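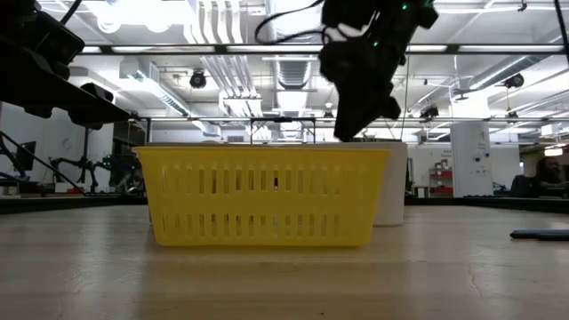
Yellow basket in front, off-white bin behind.

The great storage question

Every March the Clemeck newsletter runs something on getting organised, and every March the same people read it, nod, and go out to buy more boxes. I am one of them. At the last reckoning I owned enough storage to need somewhere to store it.

The trouble starts in the shop. Panska sells a lidded crate at 115 kronor which looks, under the lights, like the answer to your whole life. You bring it home and fill it with cables. A year later you open it looking for scissors, find the cables, and close it again with a feeling close to respect. 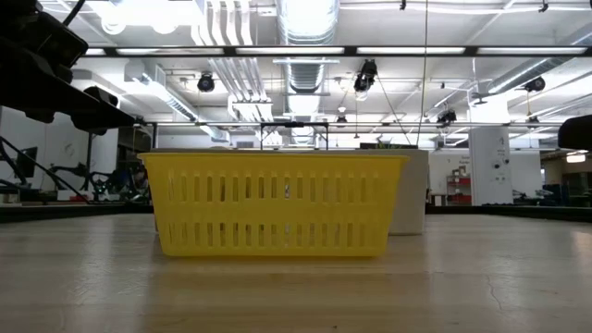
Open tops or lids?

I used to be a lid man. Lids stack, and they keep the dust off things you'll never look at. But a lid is also a small permission to forget, and my hall cupboard had been forgetting since we moved to Öberg. So this winter I took the lids off everything and put them in a box (with a lid).

Open baskets are less forgiving. You can see the odd gloves, the dead torch and the instructions for a blender you gave to your sister.
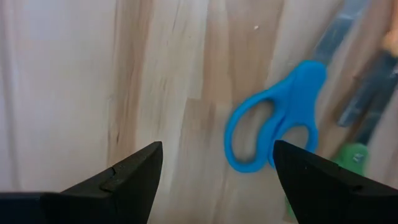 After a fortnight of looking at all this, I took two bags to the Flondodora swap shop and came home with only one, mostly jigsaw. The lid says 400 pieces. I have counted 244 so far and am not optimistic, though the sky is coming along nicely.

My one firm rule now is that nothing gets labelled "misc". If it can't be named, it goes on the stairs until someone trips over it and makes a decision.
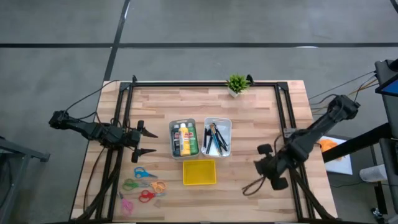

Lovisa Hellström writes that the stairs rule has been in force at her house for years, and that the result is very narrow stairs. She recommends a label saying "Ask Lovisa", as people would sooner throw a thing out than ask.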